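Best way to flatten a cupped board before gluing?

Posted in Woodworking > Shelves and Tops

Savwood_fan
I bought four pine boards from Hisside Lumber in February for a desk top. They sat in the garage and now two of them are cupped across the width. You can slide a coin under the middle. They are 40 inches long. I have a hand plane and a random orbit sander but no jointer. Can I clamp them flat during glue-up and forget it, or do I need to take the cup out first? I don't want to pay for new boards if I can help it.

3 replies

MacLeod_shop
Clamping alone usually comes back to bite you. The glue holds the edges but the board still wants to move, and you end up with a wavy top or an open joint by next winter.

First bring the boards indoors and stack them with thin strips between so air gets to both faces. Leave them at least a week. A board that was lying flat on concrete often cupped from picking up moisture on one side, and some of that goes away by itself.

Then check what is left. Lay each board on a surface you know is flat and press on the corners. If it rocks, mark the high spots in pencil.
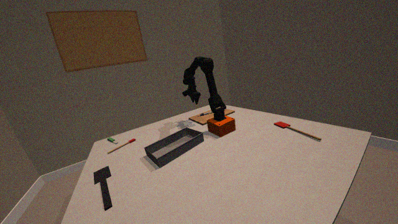
Planing it down
Put the cupped side down so it rests on its two edges, and shim under the middle so it doesn't flex while you work. Plane across the grain first, at a slight angle, until the hump is gone. Then go with the grain to clean up. Check with a straightedge as you go. Flip it and take down the two high edges. You will lose some thickness, so do all four boards to match the thinnest one.

Keep the sander for the end. It follows the curve and you get a smooth cupped board.

fastley94
just rip them down the middle and glue back together. narrower strips = less cup. did mine that way and its fine

dovetail_579
Ripping works, but you need straight edges afterward and the poster has no jointer. You can do it with the hand plane if you clamp two boards face to face and plane both edges at once, so any small error in the angle cancels out.

Also, whatever finish you use, put the same number of coats on the underside.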